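The Toy Swap That Ate My Saturday Mornings, and Why I Keep Going Back

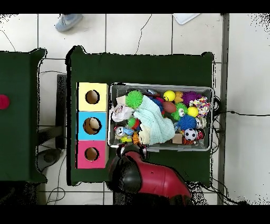

FAMILY & HOME

I went to my first toy swap with a trunk full of guilt. You know the kind: the birthday presents that got played with for one afternoon, the puzzle with the missing corner, the singing cow (we do not speak of the singing cow). My sister-in-law Jocelyn had been going for ages and swore I'd come home with less than I brought. Reader, I came home with a dollhouse.

The one near us is run by Zanele Motaung out of a church hall on Villanueva Street, and her system is so simple I wish I'd thought of it. You bring toys, you get tickets, you spend your tickets. No money, no haggling, and no taking back the thing you donated when your kid spots it and bursts into tears. I learned that last rule the hard way, over a plastic horse my son hadn't touched in 2 years!

What I didn't expect was how much I'd like the sorting. I turn up early now, at 8 in the morning, coffee in hand, and dig through baskets with whoever else is there. You find out a lot about a town from its toys. One spring it was nothing but dinosaurs. Last June it was balls, balls and more balls, and Zanele finally told us to start giving them away at the door.

My own rules have loosened up. I used to wash everything, bag it, label it, and pair up the doll shoes like some kind of museum curator. These days it gets a wipe and goes in the car. If it needs batteries I test it first, and if a game has lost pieces I write that on the lid so the next family knows what they're getting.

The kids choose what goes, too, which took some nerve on my part. My daughter gave up a bear I'd bought her before she was born, and I had to go stand in the garage for a bit. She spent the ticket on a bag of marbles. She's still playing with them.

The dollhouse is in our dining room, by the way. We eat in the kitchen now.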